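Adult site membership renewed after I canceled - who do I contact?
Community Help > Billing and Privacy > Adult subscriptions
Viewed over 2000 times

Posted by slowdrip_88

I signed up for a trial on Lellero, a pay site for adult videos, and canceled before it ran out. The site sent me a cancellation email. Then in October I got charged $41 anyway.
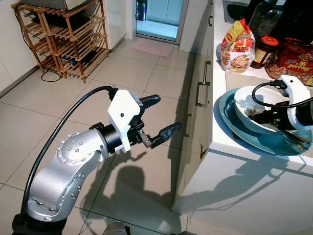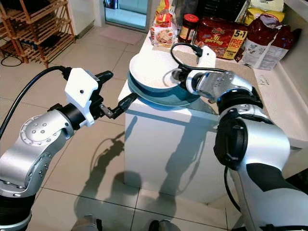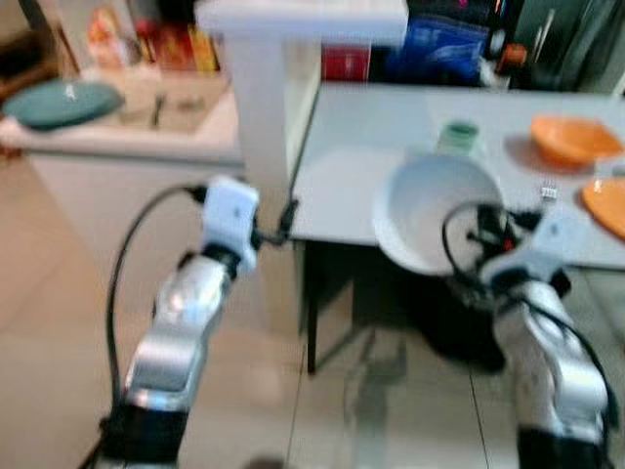
Robot arms, with plates in the second picture and a white bowl in the third.

The charge on my card doesn't say Lellero. It says Guvudico, and I had to search my email to work out what that was. When I log in, my account page says "inactive," so there is no cancel button to press. The contact form on the site gives me an error when I submit it.

I don't want to call my bank first if I can avoid it. It's a joint account and I would like to keep the conversation short. My partner knows about the membership, so that part is fine, but I don't want letters going back and forth about it. Is there someone else I can go to?

Posted by ledgerline

Guvudico is the billing company, so go to them and skip the site. Most adult sites don't handle cards themselves. They use an outside processor, and the processor can see the subscription even when the site can't.

Look in your sign-up email for a subscription number. It is not the same as your username. On the Guvudico support page you can look up a charge with that number, or with the email address you used and the last digits of the card. Do that first and see what is still marked active.

My guess is you have two subscriptions. A lot of these sites put a second offer on the payment page with the box already checked. For me it was a live cam add-on called Lomenach - I canceled the main membership and the add-on kept going on its own. It had a separate number and had to be canceled separately.

When you write to them, attach the cancellation email and ask for a refund and for the card to be removed. They answered me within 48 hours. The refund took another 7 days to show up, under the same name as the charge. If they say no, then dispute it with the bank. You only need to say it's a subscription you canceled. You don't have to tell them what kind of site it was.

Posted by tallgrass

just get a new card number from the bank, problem solved

Posted by ledgerline

A new number doesn't always stop it. Some banks pass the new number along to companies that bill you regularly. Cancel it at the processor too.

Posted by slowdrip_88

Found it. There was a second subscription under the same email, with the box checked like you said. Canceled both and asked for the $41 back. Waiting to hear.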